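Window-lid box

A window-lid box is a small, low container, usually rectangular, whose top is partly or wholly transparent so that the contents can be checked without opening it. Such boxes are used for screws, beads, fishing tackle, watch parts and mineral samples. They are commonly kept together with an open tray, into which the contents are emptied for sorting.

Form and materials

The base is most often dark, a color that hides marks from handling. The window is clear plastic or, in older boxes, glass. Plastic is lighter and does not shatter, but it scuffs easily, and a heavily used lid may carry a web of fine scratches that catch the light. Sorting trays are shallower than the boxes and often have a contrasting rim. Rounded inner corners allow small pieces to be swept out with a fingertip.
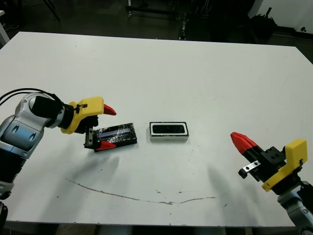 Pichit Somboon held that a scratched window should be left alone until the labels inside can no longer be read, as polishing thins the plastic and seldom lasts. Other collectors replace the lid at the first sign of clouding.

Sizes

The Serno pattern, long used in repair shops, measures 145 by 120 millimeters. The Umau pattern is narrower and was sold with a matching tray. The Fülöp catalog of storage goods lists 291 variants, including several with divided interiors.

See also: Parts tray; Specimen box; Tackle box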